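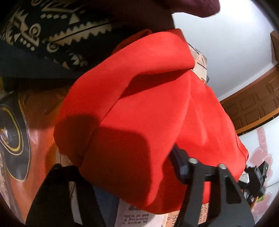
**SUPPORTER TOOLS / EVENTS**

## 8. Setting up the Flakis donation stand

Your Lūse Fund chapter has been sent a Flakis stand, the gray thing that takes card donations at walks, dinners and pancake breakfasts. It is easy to run once it is running. Getting there takes a pot of coffee and one person who doesn't mind reading instructions aloud to people who aren't listening.

Last revised Sat 26 December, when whoever does the revising had nothing better on.

### What came in the box

- Flakis stand, pole and foot plate
- card reader, already paired (leave it paired)
- power cord with the short end and the shorter end
- a bag of four thumbscrews, of which you will use three
- thank-you cards, one bundle
- the Brakusero registration slip, folded small enough to be mistaken for packing

If the slip went out with the cardboard, write to the chapter desk and ask for a new code. They will send one. They will also have a look at how often you've asked.

### Before you start

You need a table, an outlet, and a signal of at least two bars at the spot where the stand will sit. Church basements are lovely and have no signal. Check by standing there with a phone, at table height, during daylight, well before the first guest turns up wanting to give you money.

> **Caution:** The foot plate is heavier than it looks and has square corners. Set it down flat. Wear shoes.

### Putting it together

1. Lay the foot plate on the floor, rubber side down.
2. Drop the pole into the socket and turn it until it clicks. If it doesn't click, turn it the other way. If it clicks both ways, you have an older pole, and it's fine.
3. Put in three thumbscrews, finger tight. Pliers void the loan agreement and usually the thumbscrews.
4. Slide the screen onto the bracket from above.
5. Run the cord down the back of the pole and through both clips.
6. Plug it in. The light on the side goes orange, then green. The orange part lasts long enough to make you doubt yourself.

### Registering with Brakusero

Brakusero is the service that moves donations from the stand to the Fund. Each chapter registers once per stand.

1. On the screen, tap **Begin**.
2. Type the code from the slip. There are no letter O's in it. Every round character is a zero.
3. Enter your chapter number. If you don't know it, it's printed at the top of every letter we have ever sent you.
4. Pick a time zone. The stand will suggest one. Disregard the suggestion.
5. Tap **Save**, and wait for the chime.

> **Note:** Error 246 means the code was already used, most often by you, a minute ago, when you thought it hadn't worked. Tap **Skip** and carry on.
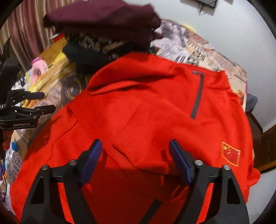 ### Setting the donation buttons

The home screen has room for four amounts and an **Other** button. The stand arrives set to amounts picked by a person who has never attended a pancake breakfast. Change them.

1. Hold the gear icon for 2 seconds. A quick tap opens the weather, for reasons known to Flakis.
2. Choose **Amounts**.
3. Tap each box and type a whole dollar figure, smallest on the left.
4. Leave **Other** switched on. Your most generous guest and your most awkward one will both look for it.
5. Choose **Lock**, then set a PIN. Don't use the chapter number. See above regarding every letter we have ever sent you.

To dedicate gifts to a veteran's memory, turn on **Tribute line** in the same menu. Donors then get a box for a name and a short message before they pay. The box holds up to 200 characters. Some people will want more than that, and they should be handed a thank-you card and a pen, and given a chair.

> **Caution:** Tribute messages print exactly as typed on the family's notice. Ask donors to read theirs back before they tap **Send**. Autocorrect has opinions about last names.

### Test gift

1. On the home screen, tap **Other** and enter one dollar.
2. Pay with your own card.
3. Check that the receipt shows the Lūse Fund and your chapter's name, spelled the way you spell it.
4. Open **History**, find the gift, and tap **Mark as test**.

The dollar comes back in a few business days. If you forget step 4, the dollar is a donation, and thank you.

### Running the stand at an event

- Post one person next to it. Close enough to help, far enough that it doesn't feel like a toll booth.
- Keep drinks on another table.
- If the screen freezes, unplug it, wait for the light to go out, and plug it back in. Gifts already chimed are safe.
- If the signal drops, the stand stores gifts and shows a small cloud. Don't unplug a stand showing the cloud.

### Packing up

Tap **Close event** and let the summary finish sending. Then take everything apart in reverse order, wipe the screen with a dry cloth, and put the thumbscrews back in their bag. The fourth one goes back too. Stands due for return in November should be shipped in the original box, which you kept.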